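What we saw at the Lornside open day 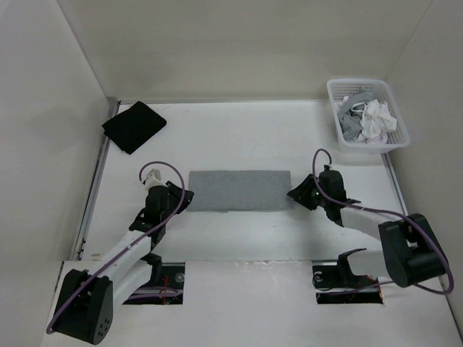

Textile Care Club, Rivier branch

I'd been looking forward to Lornside since October, so I was at the door early with my notebook and a bag of rolls (the drive is 60 miles and I get hungry!). Mareike Wiegand met us at the front desk and we went straight up to the folding bays, the part I'd come for.

I could have stood there all morning. The bay in my photo had a gray cloth laid out flat in the middle, a nice long rectangle with that heathered look I always fall for, and a black one already folded up in the corner. The long edge at the back was nearly straight, much better than mine at home. At the front a little bit of the lower layer was peeking out, and Gisela Grube spotted it before I did, of course. She tucks hers under with the side of her hand and swears by it. There was still gray and white stuff crumpled up in the laundry basket, and I do like those white baskets with the holes and the wide smooth rim, so much kinder on your fingers than the wicker one I've got.

White tables are a great idea, by the way. I fold on a dark bedspread, and with anything black I'm just guessing where the corners are.

After that came coffee, then a talk by Emilian Matei on sorting by fabric weight. It ran 50 minutes and could have been shorter, but I did pick up that heavier knits do better folded wide and low. I tried it on my sweaters last night and the stack is still standing!

Lunch was soup. Six of us stayed on for the dye room, and Gisela has the sign-up sheet for the next trip if you want to come along.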